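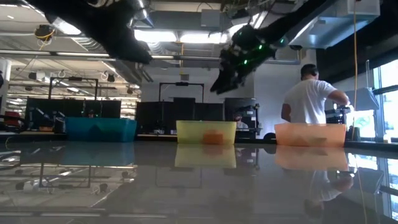
Sorting Season: Pictures from the Duan Project

Welcome to the gallery page! If you followed a link from the spring newsletter you're in the right spot, and if you wandered in from the main club site, well, you're in the right spot too. Every year we promise families and former members that we'll put the project pictures up while the project is still going, and every year they go up in summer when half the group has left town. So I'm posting early this time, even if that means a very small gallery with a great deal of me talking in between. More will be added as people send them to me.

For anyone new, Duan is the name of our block-sorting project. The students get three colored bins, a pile of wooden blocks and two robot arms, and by the end of the semester the arms are supposed to put the blocks where they belong. It sounds like something a toddler could do before breakfast, and one of our parents told me exactly that at the open house. I handed her the controls and let her try for a few minutes, and she was a very good sport about it.

Three bins, a gripper and a hand

You can find the gripper hanging over the left half of the table in the picture that leads off the page, with the hand beside it, fingers tipped down and the little green lights showing at the knuckles. The bins are the see-through kind, and I'm fond of how they glow in all that window light, with their colors repeated in the tabletop. There's something orange sitting in the yellow one.

The hand gets all the attention from visitors, and I understand why. It has fingers! People want to shake it (please don't). But when it comes to picking up a small wooden cube, most of our students have ended up loving the plain gripper, which opens and closes and asks very little of you. We had a long and rather heated discussion in January over whether the hand should be part of the project at all. Agustina Leiva argued for it, and she argued well – her point was that a student who has only ever closed two fingers on a block has never had to think about what a grip is. She won, and the hand got its own track, which we call Pinier after the notebook program she wrote for it.

The Pinier group is small this year and a little stubborn, and they've spent a lot of their time on a single question, how to pick up a flat block that's lying on its side against the wall of a bin. You and I would slide a fingertip behind it without thinking. Try writing down what your finger did, though, in enough detail that someone who had never had a finger could copy it. They filled a notebook. Their written report will go up on the reports page when it's ready, and I'm told there are drawings.

The sorting table

The other track is called Stulex, and it uses two arms with matching jobs, one working from each side of the table. That's where most of the first-year students start, since you can get something moving on your first afternoon and then spend the rest of the semester making it move better.

The rules for Stulex haven't changed much. A run lasts 90 seconds. The arms share the work surface, and neither one is allowed to touch the other, the side boards or the outside of a bin. A block that lands in the right bin counts for you, a block in the wrong bin counts against you, and a block on the floor costs you a trip to go get it, which some of the younger students seem to enjoy more than scoring. Blocks may be stacked or heaped in a bin any way they fall. We used to ask for neatness and it made everybody unhappy.

What the students learn fastest is that two arms are not twice as good as one. For the first few weeks they're a good deal worse! Each arm is perfectly happy alone, and then you switch on its partner and the two of them reach for the same green cube like children at a birthday party. Teams handle this in different ways. One team split the table down the middle and forbade either arm to cross, which was safe but left one arm idle for long stretches whenever the blocks were mostly on the other side. Another team made the arms take turns, very politely, and ran out of time on every single run. Our best team so far lets one arm claim a block
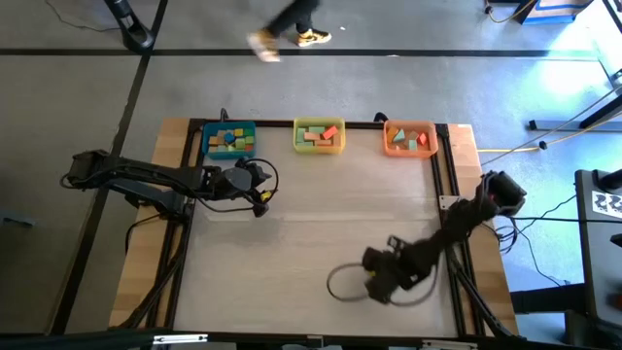
before it starts to move, so the partner knows to look elsewhere, and if both of them claim the same block the one with the shorter reach gets it. They came up with that over sandwiches, and I don't think they know yet how many grown engineers have had the same argument over lunch.

Kristof Van Wijk has been helping the Stulex teams with their arms all year, and he'd like me to pass on to parents that cable management is a life skill. He is quite serious. A cable that has no slack will stop an arm halfway to a bin, and a cable with too much slack will sweep blocks off the table like a cat's tail. He has each team move the arms by hand through every corner of the table before they're allowed to power anything on, and watch the cables the whole time and not the gripper. It takes patience. I've seen students roll their eyes at it in the fall and then teach it word for word to the new ones after the break.

A word about the blocks

I get asked about the blocks more than anything else, so let me put it here and save everyone some email. They're ordinary wooden blocks in a mix of shapes and colors. There are cubes, flat rectangles, cylinders, triangles and so on. The cubes are the friendly ones. The cylinders roll, and the triangles have a way of turning in the gripper just as you've lifted them, so that they go into the bin pointing somewhere you didn't plan. Our full set is 275 blocks, and if you're the family that found one in a coat pocket, we would love to have it back, no questions asked.

People also ask if the colors of the blocks go with the colors of the bins. Sometimes! It depends on the exercise. Early on we sort by color, then by shape, and near the end we hand out a rule sheet on the day with something sneaky on it, such as "anything that could roll goes in the middle." That last kind of sheet is called a Bronel round, after an old board game that one of our first members used to bring along, and it's the round the students dread and then talk about for months afterward.

How the year has gone

We have 17 students this time, which is a comfortable number for the tables we've got. A few came over from the programming class, a few had never typed a line of code, and I'm happy to say that by now it's hard to tell which is which. The best single run belongs to a Stulex team that had scored below zero only 2 weeks earlier – you should have heard the noise. The Pinier group has its flat-block pickup working more often than not, and they've asked me not to write down a percentage until they've had another month with it, so I won't.

If you're thinking of coming to see a session, please do. Afternoons are best, and the students like having somebody new to explain things to. Wear closed shoes, watch your step around the cables on the floor, and stay behind the tape when the arms are running. You're welcome to ask anything you like, though I'd wait until the end of a run with your question, as a team with the clock going has very little to spare for the rest of us.

Sending in pictures

If you took some of your own, send them along to the club address with a line on who took them and whether your name may go beside them. Large files are fine. I'd especially like a few of the Bronel round, and if anyone caught the moment when both arms let go of the same cylinder and it rolled the whole length of the table, I will put that one at the top of the page.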